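Household Tips That Don't Hold Up

I've tried most of these so you can save your money. The usual claim is that a dirty sponge comes back like new after a spin in the microwave. I doubt it.
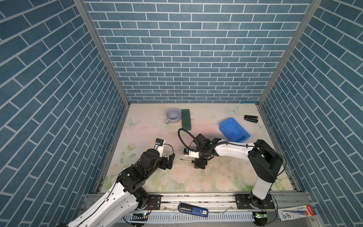
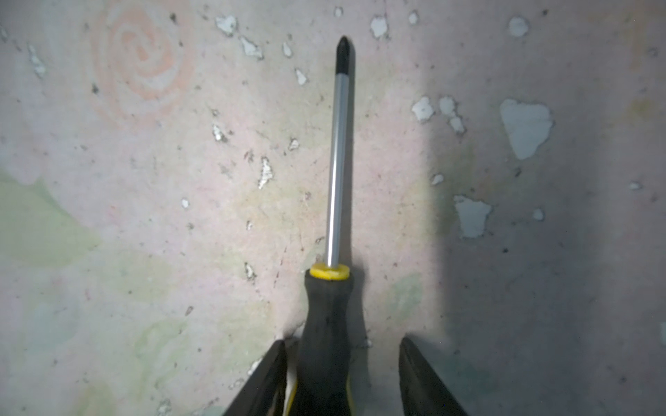
Baking soda and vinegar down the drain? Lots of fizz, and my sink ran just as slow. A $6 plastic drain strip did more in 2 minutes.

Rubber band over a stripped screw: worked once for me in 10 tries. Buy a screw extractor.

Coffee grounds in the fridge: now it smells like onions and coffee.

Lemon on tea stains does work, grudgingly. Add salt and rub hard.

Alfie Lambert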